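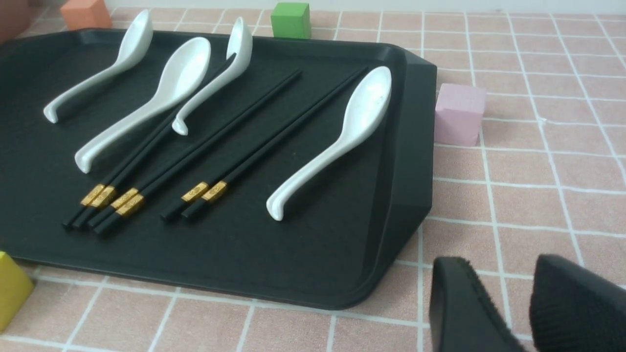 Ritu Uniyal
Home and kitchen reviewer, Clarnham

I've wanted a machine to lay out cutlery for me since my first job, which was rolling napkins in the back of a noodle shop on Morrison Street. So when I got a go of the Grustura, the new benchtop arm from Alov, I skipped the demo tasks and went straight to soup spoons and chopsticks on a black serving tray.

Why those? A fork is easy to love if you're a robot. A Chinese soup spoon has a deep bowl and a hooked handle and wants to rock wherever you put it. Chopsticks are skinny, they roll if they're round (ours are square, so I was being a bit kind) and they have to stay in pairs or the whole tray looks wrong. Black sticks on a black tray is mean too, though the gold bands near the thick ends must be some help.

And it's good! I really didn't expect to enjoy watching it as much as I did. The two fingers have textured pads that take hold of a glazed handle gently, and over a week I logged 142 pickups with no chips. It even got two sticks lying side by side, something I've seen my own kids fumble.

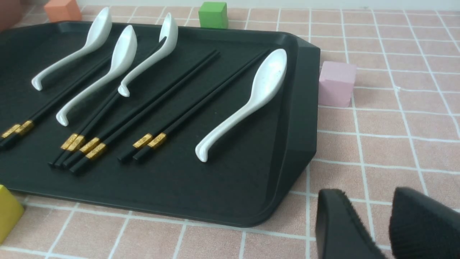
Spoons and chopsticks all on the same slant, gold bands toward the lower left.

Now the speed. A full tray took the Grustura 20 minutes on Tuesday, and I can do one while the kettle boils. It nudged a spoon into its neighbour more than once and needed me to straighten things up. Wet cutlery right out of the dishwasher was a flop, and I wouldn't let it near my good bowls yet.

There's also the setup. The arm weighs more than it looks, the manual runs to over 400 pages, and you'll want a clear bench with decent light. Glare on the white glaze seemed to throw it off in the late afternoon, so I pulled the blind and it settled down.

Can it do chores? One chore, slowly, with me in the room. For a busy restaurant I'd say wait for the next model. For a tinkerer with a spare bench and a favourite set of spoons, renting one at $451 a month is a lot of fun, and I've already asked to keep mine through April. I want to try it on teacups.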